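Open day at Werkura: soft packs and a slow arm

Guilan Ye runs the handling group at Werkura, and she spent most of the June open day answering the same question: why is the arm so slow?

"Because we set it slow," she told me. "Visitors want to see what the wrist does before the grip closes. At full speed they would see very little."

The group has been working on soft packaging for 2 years. Rigid cartons, she said, were dealt with early on and no longer take up much of the team's time. Foil and film are harder. A bag has no fixed outline, and its contents move when it is lifted.

Her colleague Ilir Omerović looks after the grasp records. The current set holds 3691 attempts, of which 2000 were made on bags alone. He would not give me a success rate. "It depends on the fill," he said. "A half-full bag and a full one are two different objects as far as the planner is concerned."

I asked whether suction would be simpler. Omerović said they had tried it on creased film and lost the seal too often. Ye added that a cup also needs a clean patch to land on, and a crumpled pack may not offer one.

The afternoon session drew 27 people, several from packing firms. One asked about cycle time and was told it would be measured after the summer.

Ye's preference is for a pinch from above, with the grip closing on loose material. "You want the film and not the food," she said. The brown and silver-white bag at the back of the table was held in that way, drawn up into folds under the gripper and slightly clear of the surface. Flat items are a separate problem in her view. The green packet and the dark chocolate bar both lie close to the tabletop, and an approach from above has much less to take hold of. Omerović expects to spend the autumn on those.

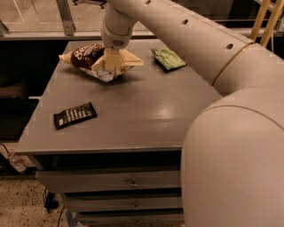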